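Umineのファブリック張りベンチを四か月使ってみた
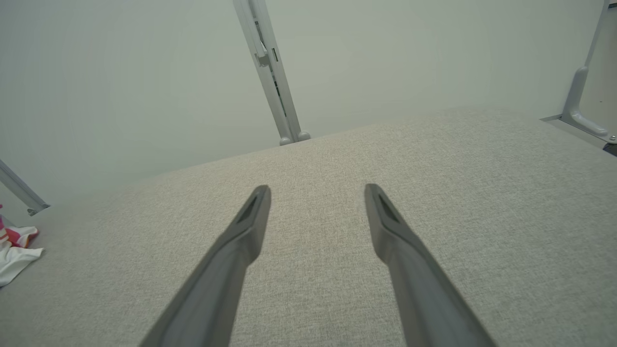 ベンチを買うつもりはなかった。玄関脇の半端な壁に合う棚を探していたはずが、気づけば布張りの平たい台がわが家に届いていた。Umineの「Firnar」という製品で、背もたれも肘掛けも引き出しもない。商品ページでは「暮らしに余白を」とうたっていたが、要するに載せるところしかないという意味である。色は明るいグレージュを選んだ。ツイードのような織りで、明るい糸と暗い糸が細かく混じっているため、無地の白っぽい壁の前に置いてもそれほど寒々しくならない。少なくとも、前に置いていた黒いスツールよりは機嫌がよさそうに見える。

購入は去年の十月。組み立ては脚を四本ねじ込むだけで、20分で終わった。うち半分は付属の六角レンチを探していた時間で、レンチは説明書の袋の底に貼りついていた。説明書は絵が三つ、文章が一行。「しっかり締めてください」とのこと。しっかり締めた。

座り心地は硬めで、腰を下ろしても思ったほど沈まない。靴を履くあいだ座るにはちょうどよく、映画を一本観ようとすると後半は筋が頭に入ってこない。私は一度試して、犯人が誰だったのかいまだにわからない。昼寝にも向かない。寝返りを打つ幅がないので、たいへん行儀のよい昼寝になる。

一方で、物を置く台としては優秀だ。布に適度な引っかかりがあり、雑誌を積んでも滑らない。畳んだ洗濯物の一時置き場にもいい。この「一時」が曲者で、うちでは三日くらいを指す。

さて、生地である。フレック調の織物のいいところは、多少のほこりなら柄のふりをしてくれる点だ。悪いところも同じで、掃除の時期がまったくわからない。先日ふと粘着クリーナーをかけたら、柄だと思っていたものがずいぶん取れた。以来、週に一度は転がしている。コーヒーも一度こぼした。すぐに固く絞った布で叩いたら跡はほぼ消えたが、場所を知っている私には見える。カバーは外せない。外せる仕様は上位モデルだけで、値段を見てそっとページを閉じた。

毛玉は、よく座る端のほうに少し出てきた。メーカーによれば摩耗試験は2,000回とのことだが、何をどう擦った2,000回なのかは書いていない。うちのジーンズはおそらく想定外の硬さだったのだろう。毛玉取りを軽くかければ元に戻る。

比較のために、店頭でJimilnessの似たベンチにも座ってみた。あちらはふっくらして気持ちがいいが、手をついたところがしばらくへこんだままだった。雑誌を積んだら谷底に落ちそうだ。Jaiswalのほうは木の座面にクッションを載せる方式で、見た目は一番好みだったものの、立ち上がるたびにクッションがずれる。直す、座る、またずれる。三往復したところで店員さんと目が合い、帰ってきた。

不満をもうひとつ。脚の裏のフェルトが薄い。一か月で一枚はがれ、床を引きずるたびに低い声で鳴くようになった。300円で買ってきた厚手のフェルトに貼り替えたら静かになったので、最初からそうしておくことをおすすめする。

商品ページのレビューは2,669件あり、星一つの多くは「思ったより硬い」、星五つの多くは「しっかりしている」だった。同じことを言っていると思う。

私の評価は星四つ。座る家具としては三つ、置く家具としては五つで、間を取った。なお棚はまだ買っていない。

2026/02/21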